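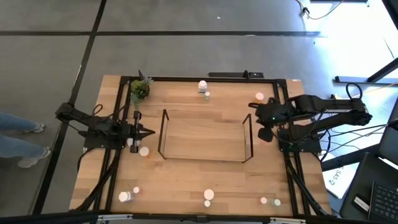 Kernden, August

Plemadari two-arm sorting station

The Plemadari station handles small containers on an open bench: cups, bottles, round containers. Two black arms are mounted on opposite sides of an aluminum extrusion frame and work over a wooden butcher-block top. The left arm carries a parallel gripper with two slim fingers. Cabling runs down the side rails.

Operation
One person runs a station. Items may be set down in any order and need no tray. Anything the arms decline stays where it is, and the operator moves it by hand. Cycle log holds the last 200 picks.

Changes to staff duties
At Degefa, where three stations replaced the manual sorting line, the 11 people on the line kept their posts. Repetitive picking dropped to some 2 hours per shift. The rest of the shift goes to inspection, restocking and gripper checks. Hagos Dinsa, shift lead, reports fewer wrist complaints – and more time spent on paperwork.

Training
Two half-day sessions, given on site by Csenge Vörös. Operators learn start, stop, jam clearing and finger replacement. Arm calibration remains with Okus service.

Spare fingers are sold in pairs. Orders and service: Etenesh Alemayehu, Okus parts desk.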